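Home | Projects | Tickets | Wiki | Log in

We use cookies to keep you signed in and to remember your ticket filters. Accept | Settings

Ticket 177: Policy closes on air beside thin flexible objects
Project: Petchrat (imitation from hand-held gripper demos)
Component: data / action labels
Status: Open, narrowed
Opened: 28 June 2024

Summary

The policy trained on the jewelry set reaches for a bracelet with great confidence, stops slightly short, closes the fingers and lifts nothing. It then carries the nothing to the box and sets it down gently. The placing behavior is excellent.

Expected: fingers close on the strand.
Actual: see above.

Setup

400 demos in the jewelry set, all hand-held, home settings. Baseline is the Lorkach checkpoint trained on blocks and cups, which doesn't show the fault on blocks or cups. Same arm, same finger geometry as the hand-held tool, same camera position to within what our calibration script will admit to.

Log

Entry 1. Blamed the camera calibration, as is traditional. Recalibrated. No change. Recalibrated again in case the first time had been shy. No change.

Entry 2. Swapped the bracelet for a wooden block, same start pose. Picked up every time. So the arm knows where things are as long as they are fat.

Entry 3. Checked whether the clear cords were poisoning training, as the depth estimate on them is more or less fiction. Removed every demo where the target was transparent. Retrained overnight. Opaque beads still missed in the same way, on the same side. Put the clear ones back.

Entry 4. Read the gripper width traces by hand, which I should have done before Entry 1. On blocks, the width drops and then flattens when the fingers meet the object. On beads there's a short flat spot, then a slow creep as the strand rolls and settles between the pads. Our labeler takes the end of closing as the grasp moment. With a bracelet the person is already lifting by then.

Entry 5. Measured it. Across the bead demos the grasp label lands late by roughly 100 ms compared with my hand-marked contact times. The segmenter then pads the approach to match, so the "pre-grasp" poses include part of the lift. The policy has been faithfully taught to close above the bracelet. I owe it an apology, and the calibration script another one.

Entry 6. Changed the labeler to use the first flat spot in width instead of the last. Relabeled everything, retrained with the same seed and 1000 warm-up steps as before. Beaded bracelets now get picked up in most trials. Braided string is better but still poor. The failures on string are a different failure: the fingers arrive in the right place and pinch a loose tail, so the rest drags along behind like a reluctant dog.

Entry 7. Ran the new labels on the Cleltitari validation split. Blocks and cups unchanged, which is the most I ask of a fix.

Workaround

If you're on the old labels and can't retrain, shift the grasp timestamp earlier for anything in the "strand" category. Leave rigid objects alone. Do not apply the shift globally; Plonberg has a branch where I did that, and it now grabs cups before reaching them.

Still open

1. String and cord. Width alone can't tell a tail from a loop, and the first flat spot barely exists when the object is that thin. I'd like to try a label from the wrist image plus width.
2. Mixed tables. When several bracelets lie near each other, the policy sometimes picks a neighbor. That may be a separate ticket. I'm leaving it in this one until someone objects.
3. The old labels are still the default in the config. Changing the default breaks two people's comparison runs, and they've asked for time until September.

For item 1, I'm pulling demos where the strand hangs free between the pads after the lift, as those give a clean end point to work backward from.

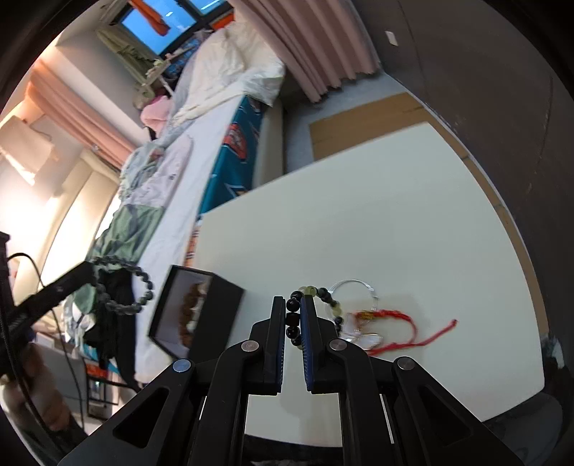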